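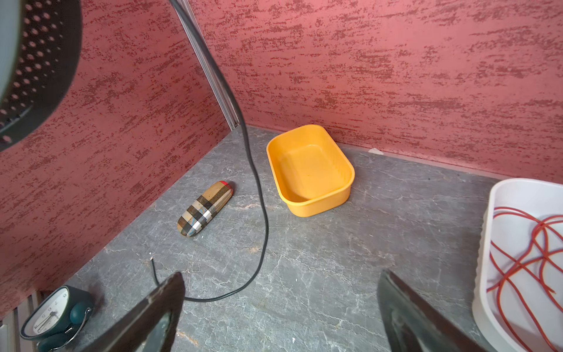 Leave the Stuff on the Table

Every September the same advice comes back around. Clear your surfaces. One lamp, one plant, a bowl with nothing in it. I read four of these in one sitting last week, eating toast over the sink as there was no room at the table, and by the last one I was in a mood. So, a defense of the small table with things on it. Written fast, before I go and tidy something out of guilt.

My position. A table by the bed or the front door is a working surface. It should have on it what you reach for when you're half asleep or half out the door. Glasses. Clock. Lamp. Somewhere to drop the keys. If it looks a bit like a junk sale, fine.

Start with the glasses case. I own three and I will defend the ugly one to the death. Plaid. Tan and red and black and white, like a thermos from somebody's grandfather's car. I've been told, by people who mean well, to get a nice slim gray one. I had a nice slim gray one. Gray case on a gray table at six in the morning with no glasses on, which is the whole problem with a glasses case, you are looking for it without the thing that lets you look. Plaid I can find. Plaid I can find from across the room with my eyes basically shut. Loud things belong on quiet tables.

Same goes for trays. Orange, yellow, whatever, as long as it shouts. The minimal people love a tray, they really do, but in their hands it's always slate or "smoked oak" and the keys vanish into it. A cheap plastic tray with a bit of a lip does the job. And leave it empty when you can. That's the one place I agree with the tidy crowd. An empty tray is a promise, it means there's a place for the next thing, and the next thing is coming, it's mail, it's a screw that fell off something. Fill the tray with decorative stones and the screw goes on the floor.

Now clocks. I switched back to a real alarm clock, the kind with a bell on top, after years of the phone. I'm not going to preach about phones. Faizal Ngau, who I shared an apartment with for 11 months and who has opinions on sleep, kept his phone in the kitchen and his clock by his head and he was insufferable at breakfast, and also rested. I held out for the full 11 months and bought a clock the week I moved out. Didn't tell him. It has hands and numerals and a racket inside it. At 3 a.m. it tells me it's 3 a.m. and then it has nothing else to say. My phone, at 3 a.m., has plenty to say.

Yes the clock is bigger than it needs to be. Yes it takes up the corner. Corners are for that.

The lamp is where I lose people. I like a big lamp head. Big, round, a bit industrial, something you can swing over a book and then shove back at the wall. The fashion is for a tiny glowing mushroom that lights up itself and maybe your wrist. I paid 76 dollars for one of those, a Fletex, and read nothing by it for a whole winter. It's in a closet. The lamp I use now came from a shop going out of business and it has a cord.

Which brings me to cords, and here I get actual hate mail, or at least one long email from a reader, M. Govindasamy, running to 847 words (I pasted it in and checked) on the subject of cable clips. I read it all. I even bought clips. They came off the wall in a month and took a coin of paint with them. A cord is a fact. Electricity has to come from somewhere. Let it hang down, let it wander over the table, coil up the extra if you're fussy. What I won't do is buy a box to hide the cord in, and then a bigger table for the box. That's how it starts.

Ok, fair's fair. A cord you trip on is a bad cord. A cord under a hot mug is a bad cord. Govindasamy was right on both and I said so in my reply, which was shorter.

Then the tub. Everybody has the tub. An old white plastic thing full of string or tubing or yarn or whatever came home and had no category. The magazines say decide: keep, donate, toss. I say the tub IS the decision. You've decided it all lives together and you'll deal with the tangle when you need a piece. I've pulled one length of cord out of mine twice this year, both times swearing, both times very glad it was there. Winding it neatly on little cards would have taken an evening. I didn't have the evening. Do you?

There's money in this too. The bare table costs more than the full one. Nobody's selling you less, they're selling you the drawer unit, the hidden charger, the matching everything. The Bratov catalog came on Monday and it has a bedside "system" at 800 dollars, and the whole pitch is that it looks like there's nothing on it. There's nothing on it! For 800 you get a place to not put things. My whole table, everything on it, didn't come to a quarter of that.

And color. I'm wandering but let me. The bare-table people also want the walls white, so that the emptiness reads as a choice. I lean the other way. Paint it a dusty red, a rose, let the texture be rough and streaky, and suddenly a teal clock and a yellow tray look like they were picked. They weren't. A wall with some color in it forgives a lot of plastic. White walls tell on you.

I know the counter argument, I've had it in my own kitchen. Clutter is tiring. Visual noise. You come home and the stuff is looking at you. True for some people and true for me on certain days, so I do have a rule, just the one. If I haven't touched it since the sheets were last changed it leaves the table. It can go in a drawer, it can go to the Zosovmont thrift place on the corner, I don't much care. The plaid case never fails that test. Niether does the clock. A scented candle failed it four times running before I gave it away.

So the rule does the tidying, and what's left is what I use, and what I use doesn't match. I'm not going to hide it before people come over. My sister did that once for me, as a kindness, swept it all into a shopping bag, and I was late for work the next day with no glasses and no idea what time it was.

Anyway it's ten past seven and I've got to find my keys. They're not in the tray.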